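窓辺の小物の片付けを機械に任せることは可能でしょうか

投稿者:Fulholm
カテゴリ:家事・住まい > 家庭用ロボット

当方、集合住宅の管理受託業務に従事しております。入居者向けの家事支援として、出窓や棚に置かれた小物の整理をロボットに行わせる案が社内で挙がっており、現時点での実現可能性についてご意見を伺いたく投稿いたします。
想定しているのは、種類の揃わない日用品を一つずつつかみ、所定の箱に収める作業です。床掃除と異なり、対象物の形も硬さも一定ではありません。作業対象の水準は次の写真の程度とお考えください。 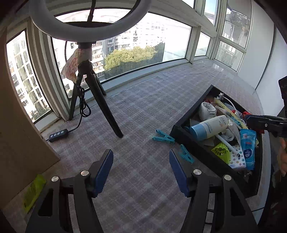
出窓の小物と黒いトレー。日焼け止め、ティッシュ、洗濯ばさみなどが混在

お尋ねしたい事項は二点です。第一に、この程度の混在状態を人の補助なしに処理できる製品は既に存在するのでしょうか。第二に、存在しない場合、どの工程までであれば任せてよいとお考えでしょうか。予算は一戸あたり月額1755円を上限としております。

投稿者:Isness
回答日時:2月

結論から申し上げますと、一戸あたりの月額がその水準で、無人かつ全工程という条件を満たす製品を、当方は把握しておりません。
以下、工程別に所見を記します。
まず、硬く形の定まった物、例えばキャップ付きのボトルを平らな面から取り上げる動作は、比較的安定して行える段階にあります。当方が勤務先で実施した試験では、単独で置かれた容器類の把持を3502回試行し、失敗の多くは透明な物と光沢の強い物に集中いたしました。
次に、袋類や布のように形の変わる物は、つかむこと自体は可能であっても、つかんだ後の形を予測しにくく、箱に収める段階でつかえることが少なくありません。ケーブルはさらに困難です。束ねてあれば一個の物として扱えますが、ほどけた状態では隣の物を引き寄せます。
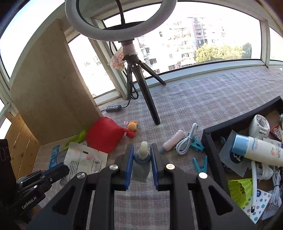
また、見落とされやすい点として、分類の判断がございます。小さな人形を残すのか、カードを捨ててよいのかは、形状の認識とは別の問題であり、居住者の意向を確認しない限り決められません。当方の試験においても、動作の所要時間より確認の待ち時間のほうが長くなる例が見られました。
したがいまして、第二のご質問については、居住者が事前に「収納する物」だけを一か所に分けておき、機械には箱への移動のみを任せる運用が妥当と考えます。三脚や照明器具など、倒れるおそれのある物は対象区域から外してください。試行を行われる場合は、1回30分以内とし、担当者が立ち会うことを推奨いたします。

投稿者:Josotico
回答日時:2月

人が行うほうが早いと存じます。
箱を仕切り付きの物に替えるだけでも相当に改善いたします。当方は1425円の仕切り箱を購入し、以後、支障はございません。

投稿者:Sleiman
回答日時:2月

Isness様のご回答に概ね賛同いたしますが、一点補足いたします。
「箱への移動のみ」とされる場合でも、箱が既に満杯に近い状態では成功率が大きく低下いたします。物の上に物を積む動作では、置いた直後に崩れることがあり、機械側がそれを検知できないまま次の動作に進む事例を当方は複数確認しております。空の箱を別に用意し、満杯になる前に交換する手順を定めておかれるとよろしいかと存じます。
なお、出窓は日中の逆光が強く、カメラによる認識に影響いたします。当方では作業時間帯を夕方に変更したところ、認識の誤りが減少いたしました。カーテンの使用でも同様の効果が得られるかどうかは、未確認でございます。

質問者からのお礼(Fulholm)
ご回答ありがとうございました。全工程の委託は見送り、事前に分けた物の収納に限定して検討いたします。逆光の件は想定しておりませんでしたので、試行計画に時間帯の項目を追加いたします。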